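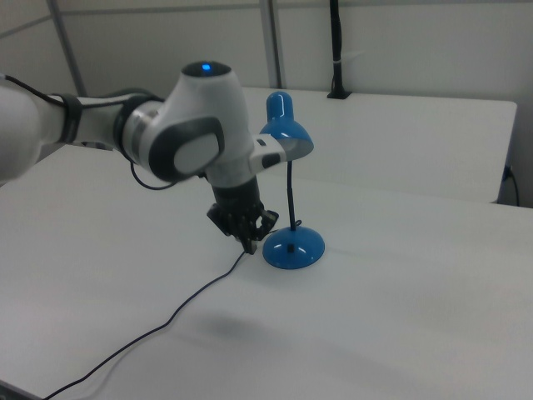

Hello Valquíria,

July update from the Plovcombe study room, and a cheerful one for once! The desks are in. We went for white tops in the end, after Henk Wouters brought over two samples and the darker one made the whole place feel like a cellar. The little blue desk lamps have gone down very well (bell-shaped shade, knob on top, a bit old-fashioned, I love them). We ordered 29 and have put out 19 so far – the rest are still in their boxes at Botolton until the back wall is painted.

Cords are my main grumble. The lamps have black ones and they show up terribly on a white top, so Henk wants to drill a hole at the back of each desk and feed them through. He reckons 5 minutes a desk. I've said yes, but only once the sockets have been checked, and the electrician can't come before the middle of next month.

Money: the lamps came in £40 under what we'd put down, and I'd like to move that across to bulbs if you're happy with it. Could you let me know by email so I've got it in writing?

Still to do: paint, sockets, chairs. The chairs are late and I'm chasing Stüber every morning at nine – they must be sick of me by now. I'll send the receipts separately.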